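3.2 Work surface and tray placement

All sorting tasks in the Hiltonby sessions were carried out on a bright white tabletop. White was chosen after pilot work at Tlapale, where a dark surface made small items hard to tell from their own shadows. The surface was wiped before each session and left bare apart from the items listed in the task sheet.

A light green translucent piece, referred to below as the tray, marked the storage zone. Its colour was pale enough that items placed on it kept their contrast, while its edge could still be found against the white. The corners of the tray are rounded, and the material is a slightly darker green along the side where it thickens. This darker band served as the reference line for placement: an item was scored as stored when its whole footprint lay on the tray side of the band, and as loose when any part of it crossed onto the tabletop. Figure 2 shows the rounded corner and the darker band against the white surface.

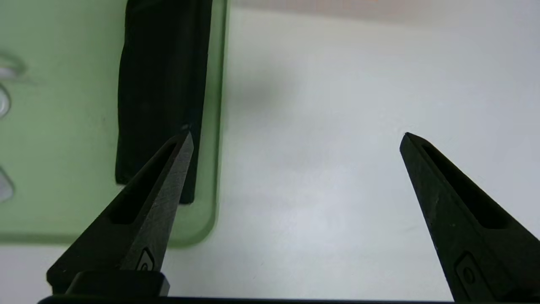

Figure 2. Tray corner and adjoining tabletop.

Bohdana Nazarenko objected at the review stage that a single reference line favours large items, as a big object resting mostly on the tray is scored as loose while a small one well short of the centre is scored as stored. We accept the point. The scores were recomputed with a second rule, under which an item counted as stored when more than half of its footprint lay on the tray. Of the 1000 placements in the full set, 20 changed category, all of them from loose to stored. The ranking of the layouts was the same under both rules, and the first rule is used in the remainder of the paper.

Tray position was varied between sessions. In the near layout the tray lay flush with the front of the table; in the far layout it was moved back by 10 cm. Pieces of tape under the tray held it in position, and its alignment was checked at the start of each session against a card template supplied by Stivumis. Sessions in which the tray had shifted by the final check were dropped, leaving 102 sessions for analysis.

Glare was a minor problem in the September sessions, when afternoon light reached the table directly. A blind was fitted and the affected placements were scored again from the written log.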